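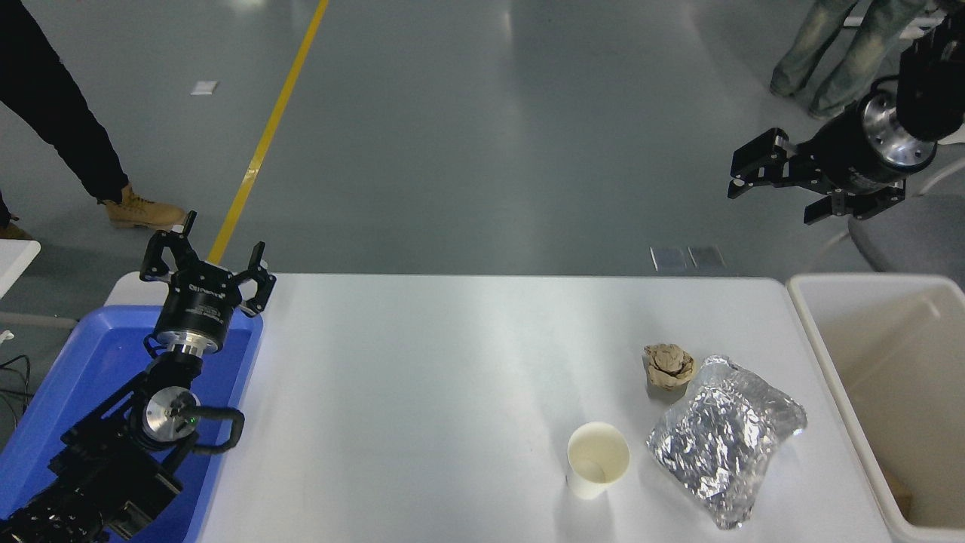 4. Comparing the Two Grippers on Tabletop Litter

4.1 Setup and Objects

The sorting task was chosen for its lack of glamor. Two black arms work over a white table, with a blue tray on the left and a white plastic bin on the right, and the objects are the sort of thing most people clear away before a lab visit: a paper cup, a ball of crumpled brown paper, and a package of crinkled aluminum foil. Each one fails in its own way. The cup gives in when squeezed, the paper changes shape between one grasp and the next, and the foil reflects enough light to persuade the depth estimate that the table has a hole in it.

Both arms carry parallel grippers with two fingers. We ran every object under two controllers. The first, Zatent, closes to a commanded width and stops. The second, Jemier, closes until the motor current crosses a threshold and then holds. Both were tuned by Vivek Tyagi over one long October, and he asks us to record that he had no favorite. His commit messages suggest otherwise, but we found no sign of it in the gains.

Each controller made 270 grasp attempts, split evenly across the three objects and taken in shuffled order. A grasp counted as a success if the object left the table and reached its container without being dropped. A crushed cup that arrived in the right place was scored as a success, a rule we came to regret and kept for the sake of consistency.

4.2 Grasp Results

Jemier succeeded on 216 attempts. Zatent trailed it by 26, and most of the gap comes from the foil. Width control needs to know how wide the object is, and a foil package has no firm opinion on the matter: it is one width at the ridge and another at the corner. Current control doesn't ask. It did flatten the foil a little more on each attempt, so we replaced the package after every 15 grasps. Without this the later trials would have measured our ability to pick up a sheet.

On the cup the order was reversed. Zatent held it at the rim and left it round. Jemier, waiting patiently for a resistance that paper cups don't offer, folded several of them before the threshold tripped. The brown paper ball was a draw, and we suspect that almost anything with two fingers could pick it up.

The approach direction also mattered. Coming in from the far right of the table, with the fingers pointing down and to the left, the right arm has to pass close to the foil when its target is the cup (Figure 4). Planned paths cleared the foil on paper. The foil was occasionally moved anyway — a discrepancy we trace to the wrist cable loop, which the collision model left out entirely.

Figure 4. Right gripper above the foil package, with the paper cup directly to the left of the foil. The left gripper is open over the blue tray. 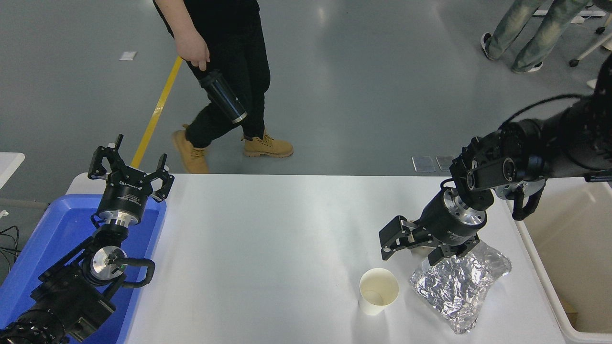 4.3 Camera Placement

All trials used the head camera alone. We had planned to add a wrist view from the Mundo module, and the mount was ready well before the driver was. From the head, the fingers hide the object during the last stretch of the approach, and both controllers close on a position estimated earlier. This is tolerable for the cup, which stays where it is put. The foil is less cooperative once touched, and a failed first contact was rarely followed by a good second one.

We did try re-estimating the pose after each failed closure. It helped Zatent more than Jemier, presumably for the reason given in Section 4.2, and it made both of them slow enough that we left it out of the main comparison.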